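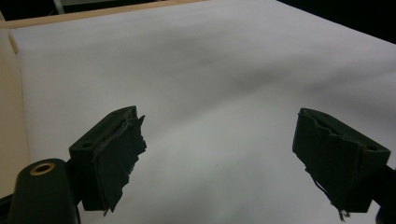
Photo: Eswood Hall Users' Group

Minutes of the meeting held 12 February 2023, Eswood Hall, small room

Present: five members. Apologies had been received from the Holtton representative.

1. Minutes of the last meeting
Agreed with one correction. The storage charge is paid every July, not every quarter.

2. Table covering
The meeting looked at the white covering for the work table. Members discussed whether to keep using large white sheets or change to a wipe-clean surface. Manska has quoted for a roll that would do up to 30 sessions. Giannakopoulos supplies single sheets in packs of 18, and these are easier to store. Two members said creases throw shadows and make small parts hard to find on the table. It was agreed to order one pack from Giannakopoulos and look at the roll again at the next meeting.
Action: secretary to place the order.

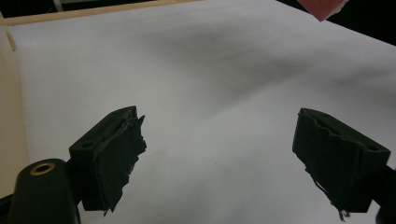 It was also agreed that the sheet should be smoothed from the center outward before anything is set on it, and that spare sheets should be stored flat — folding was the main complaint. A note will go up inside the closet door.

3. Budget
The balance for the year stands at $3,000. No large spending is planned before July. The request for a second table was held over until the Holtton group says whether it still wants to share the room.

4. Room booking
The small room is free for the next session. Users are asked to put the chairs back against the wall and turn off the heater.

5. Any other business
The closet key sticks. Secretary to ask for a new one.

Next meeting: date to be sent by email.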